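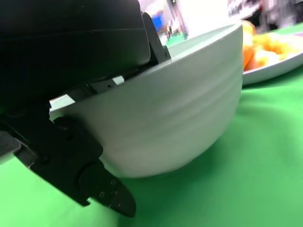
Is the Pretar kicking tee good for a player who is just starting to kick field goals?
It is good for the first season, mostly because the height can be changed without any tool. A player who already has a strong leg will probably want a heavier tee.

I bought the Pretar for my son, who plays for his high school junior team in Grolness. Before this he used an old rubber block from the team bag. The coach asked all kickers to practice at home also, so we needed our own. I am not a football expert, I grew up with soccer, but I have held the ball and brought it back many evenings now, and I have formed an opinion.

The tee has 2 heights. The low one is for field goals and the high one is for kickoff practice. You turn the top part until it clicks. The click is firm and the top did not move by itself during kicking. In the first weeks it was difficult to turn with cold hands, later it became easier.

On grass the tee stays in its place very well. On the artificial field at Atport it slides a little after a hard kick, and on wet mornings it slides more. My son solved it by pressing it down with his foot before each kick. I would like it more if the bottom had longer studs. 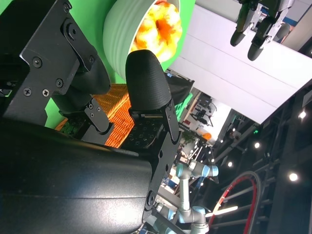 Gripper fingers, with green behind them.

The price was 17 dollars, and for this price I am satisfied. A friend of my son has the Rao tee, which costs more. The Rao is heavier and does not slide at all, but it has only one height, and his parents had to buy another one for kickoffs. We tried both in one evening. My son kicked the same distance with each of them, so I don't think the tee makes the kick longer.

One thing I did not like is the color. It is dark, and when it flies away in the evening we spend too much time looking for it. I put white tape on the side, and this helps. The small carrying bag is thin and the string came out in April, but we do not really use it.

Please check the rules of your league before you buy, because not every level allows a tee for field goals.

My rating is four stars. I would buy it again for a beginner.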